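Folding long-sleeved tops on a flat board

Kerbridge Laundry Notes, sheet 4
Revised by Toàn Cao, Jan 18, 2024

This sheet covers sweatshirts, jumpers and long-sleeved shirts in adult sizes. Coats, hooded tops and anything with a stiff collar are dealt with on sheet 5. The method gives a rectangle that will stand on edge in a drawer or lie flat on a shelf.

What you need

A smooth board, larger than the garment when it is laid out with the sleeves open. White is the easiest colour to work on, as dark hems and cuffs show up clearly against it.
A table that does not rock. The board should lie flat on it.
A basket for the finished items, placed to one side of the board and within reach.

Preparation

Check that the garment is fully dry, including the cuffs and the neckband. Turn it the right way out and empty any pockets. Fasten buttons at the neck and halfway down. Heavy creases should be ironed out first; light wrinkles can be smoothed by hand as you go.

Step 1. Lay out

Place the garment face down with the neck at the far side of the board. Pull the hem towards you until the back panel is straight. Open the sleeves out to left and right. The side seams should run parallel to the edges of the board.

Step 2. Smooth

Work from the centre line outwards with both hands. Do not stretch the ribbing at the hem, or the finished fold will come out wider at the bottom than at the top.

Step 3. Form the centre panel

Take hold of both sides of the garment and bring the body in to make a panel down the middle. On the first pass the sleeves or side portions may be left sticking out on either side. Keep the material under light tension from left and right until the panel lies square.

With a dark green top on a white board, it is easy to see how far the side portions still project past the panel.

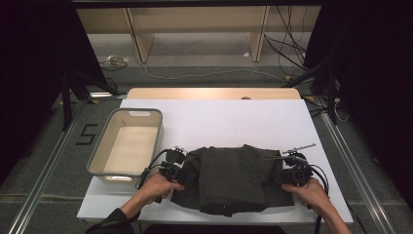 Step 4. Bring in the sides

Fold the left portion over the panel, then the right. Lay each sleeve straight down towards the hem. If a cuff reaches past the hem, turn it back on itself.

Step 5. Fold to length

Bring the hem up to the middle of the panel and press it down with the flat of the hand. Fold once more towards the neck. For a deep shelf, omit the second fold.

Step 6. Transfer

Slide one hand under the folded edge, support the top with the other and lower the garment into the basket with the folded edge up.

Faults

Panel wider at one end: side seams were not parallel at step 1.
Ridge across the front: sleeve bunched at step 4. Open the fold and lay the sleeve again.
Fold springs open: thick fabric. Press for 30 seconds before transfer.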